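Sobre la conservación de la correspondencia doméstica

Publicado en: Papeles y archivo familiar

Durante los últimos meses he dedicado las tardes a ordenar la correspondencia que mi familia conservó en la casa de Nogueira. El conjunto reúne 2,073 piezas entre cartas, tarjetas postales, telegramas y recibos, guardadas sin criterio aparente en cajas de zapatos, carpetas de oficina y dos maletas. Expongo a continuación el procedimiento seguido, por si resultara de utilidad a otros particulares que se encuentren ante una tarea semejante.

La primera decisión se refiere al orden. La norma archivística recomienda respetar la disposición original de los documentos, y a ella me he atenido siempre que dicha disposición existía. Las cartas comerciales de la firma Vendoreck, proveedora de mi abuelo, se hallaban atadas por años y así permanecen. La correspondencia privada, en cambio, había sido removida en al menos dos mudanzas, por lo que se optó por una clasificación por remitente y, dentro de cada remitente, por fecha.

La segunda cuestión atañe a las fechas. Un total de 370 cartas carece de año. En numerosos casos el matasellos permite suplir la omisión; en otros ha sido necesario acudir a las referencias internas, tales como una cosecha, una boda o el precio del aceite. Toda fecha atribuida se anota a lápiz blando, entre corchetes, en la camisa que protege el documento y nunca sobre el documento mismo. Debo reconocer que en mis primeras semanas incumplí esta regla en una docena de sobres, y que lo lamento.

En cuanto a los materiales, se han retirado grapas, clips y gomas elásticas. Las gomas, en particular, se habían adherido al papel y dejaron una marca parda que no tiene remedio doméstico. Para las camisas he empleado papel libre de ácido de la casa Zendov, adquirido en pliegos grandes y cortado a medida. Las cajas definitivas son de cartón neutro y se guardan en posición horizontal, en el armario interior del pasillo, lejos del muro norte, que acusa humedad todos los inviernos.

La transcripción avanza con mayor lentitud. La letra de mi bisabuela es regular y se lee sin dificultad; la de su hermano, emigrado a Jaltirow, exige lupa y paciencia. Escribía por ambas caras y, agotado el pliego, giraba la hoja y continuaba en los márgenes. Una sola de sus cartas, la de diciembre, me ocupó seis tardes.
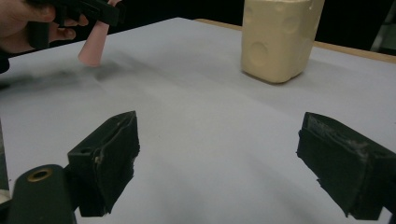 La iluminación de la mesa merece una consideración aparte en el trabajo con manuscritos. La luz cenital uniforme, cómoda para la lectura ordinaria, borra el relieve del papel y oculta los trazos secos, esto es, los que la pluma dejó marcados sin tinta. Conviene por ello disponer de una lámpara lateral y, antes de comenzar, observar cómo cae la sombra de la propia mano. Sobre un tablero blanco se aprecia bien: bajo los dedos y bajo la punta rosada se extiende una mancha gris, difusa, algo más oscura en el centro, que sobre un renglón de tinta desvaída bastaría para volverlo ilegible. Quien escriba con la derecha hará bien en situar la lámpara a la izquierda, y a la inversa.

Queda pendiente la digitalización. He preferido aplazarla hasta concluir el inventario, pues la experiencia de otros aficionados enseña que las imágenes sin signatura acaban tan revueltas como lo estaban las cartas. La signatura adoptada consta de la inicial del remitente, el año y un número correlativo. Las tarjetas postales sin texto forman una serie independiente, que abordaré cuando haya terminado con los recibos.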